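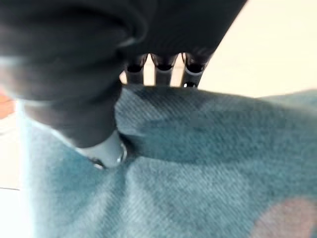
*Wrist cam view, finger down on the blue twill cloth*

## What rules do you follow for a cloth-folding arm with people at the same table?

**Sumaiya Sultana**

Posting this between two other jobs so sorry if it's messy.

We run one small arm with a gripper at a table in our shop in Clelville. Towels, napkins, shop cloths. It picks a corner, drags, folds, pats it flat. Pic is from the wrist cam, right on the cloth. Arm is light, moves slow most of the time. No fence around it. Two of us take turns feeding it cloth, so hands are near it all day.

Our insurance person came by and asked for "the written rules for the robot." We don't have written rules. We have me yelling "hands!" across the room.

Stuff I need to sort out:

- Is there a standard that covers a setup this small, or is it just common sense?
- How hard is the finger allowed to push down? It presses into the cloth a fair bit before it closes, and a person's hand could be under there. Right now it's whatever the guy before me typed in.
- Can one person load cloth while the arm is still moving on the other side of the table?
- Does the wrist cam count as a safety device? My coworker says yes, it stops if it sees a hand. I say it stops when it *feels* like it.
- What do I write down, and how much. I have maybe one afternoon for this.

The seller told us it's "collaborative" so no fence needed. Is that it? Seems too easy.

Thanks, will check back tonight.

---

**Ruwan Wanigasekara**

If it's a collaborative robot you're fine. That's what the word means. They stop when they touch you. We had one at Plondonen for two years, never a scratch on anyone. I'd print a sign and move on.

> **Josiane Barbier:** Please don't go by this. The arm can be rated for it and the job still not be. Put a blade in the gripper and see how collaborative it is.

> **Ruwan Wanigasekara:** She's folding towels.

> **Josiane Barbier:** With a finger that pushes down on a table where people put their hands.

---

**Josiane Barbier**

OK longer answer, typing fast, on break.

**Standard.** Yes there's one. ISO 10218, it has two parts. Part 1 is mostly for whoever builds the arm, part 2 is for whoever puts it to work, and if you bolted it to the table and wrote the program then that second one is you. ISO/TS 15066 is the one on people and arms sharing a space, with the force and pressure limits by body part. In the US look for the R15.06 version of the first one. Get the current edition, don't use some PDF from a forum. And your state may have its own thing on top, ask.

**The seller's word.** Doesn't cover you. What gets judged is the whole thing - arm, gripper, fingers, the cloth, the table, where the person stands. You do a risk assessment on that. Sounds huge. For one table it's a few pages. Walk through the job step by step, and at every step write what could hit, pinch or trap somebody, how bad, how likely, what you did about it.

**Pushing down.** This is the one I'd do first. A hand that gets bumped in open air can move away. A hand between a finger and a table can't. Those are treated differently in the limits and the trapped one is where people get hurt. So:

- find the lowest point the finger has to reach and set a hard floor there in the safety settings, not just in the program
- drop the speed for the last bit of travel
- drop the force limit until it *just* does the job on your thickest cloth, then leave it
- get it measured. There are gauges made for this, you can rent them. Don't use a kitchen scale, don't use your own hand (I have seen both)
- look hard at the finger tips. Any edge or band or screw that sticks out makes the contact spot smaller, so same force hurts more

Also a folded cloth hides a hand really well. Bunched-up fabric especially. Write it in as a hazard.

**Loading while it moves.** I'd say no until you've done the assessment. Afterwards maybe, if the other side of the table is really out of reach and you can show it. Easier fix, have it park up and back, wait for a button, then go. Costs you a few seconds a towel.

**The camera.** No. Unless it was sold as a safety-rated part and wired in that way, it's just for finding the cloth. Fine as an extra, but your paperwork can't lean on it. And think about where it sits, on the wrist it's looking at the fingers and whatever's under them. Somebody's elbow coming in from the side, it's got no idea.

**What to write down.** Short list, keep it at the table:

1. Who's allowed to run it and who's allowed to change the program. Names.
2. Speed, force and floor settings, plus the date someone last checked them
3. Where hands go and don't go
4. How to stop it, how to free a stuck hand with the power off (practice this!! most people never have)
5. What makes you redo the assessment. New fingers, new cloth, moving the table, new program

Number 5 gets skipped everywhere.

> **Sumaiya Sultana:** This is great thank you. Stuck hand with power off, we have no clue how. Trying it tomorow with a rolled-up towel.

> **Josiane Barbier:** Good. Look for the brake release in the manual. Some arms drop when you let the brakes go so have a second person hold it.

---

**Janaka Samarakoon**

Agree with Josiane on pretty much all of it. Couple things from doing this at Vasić, we had 3 tables.

Lock the settings behind a password. Ours got changed on a night shift, somebody wanted it faster. Found out in October when it knocked a bin off the cart. Every safety setup on ours shows a checksum, 2453 on the old one, so we wrote that on tape next to the stop button. If the number on the screen doesn't match the tape, you don't start. Takes no time at all.

No sleeves, rings, lanyards at the table. Loose cloth being pulled along will take a sleeve with it.

Check the fingers every morning. Pads wear, collars work loose, then whatever force you measured isn't the force you've got.

On loading both sides I'm a bit softer than Josiane. We did it, but with a floor mat that stopped the arm when you stepped in close. Mat plus the safety relay ran us 2000 and change. Still cheaper than a fence and the insurance people liked it alot.

> **Tahsin Jayawardena:** Does the mat go on the loading side only or all the way around?

> **Janaka Samarakoon:** Every side a person can walk up to. Ours had a wall in back so we did the other sides.

> **Sumaiya Sultana:** No wall here, it's in the middle of the room. Might move the table then. Which I guess means redoing the sheet before I've even written it.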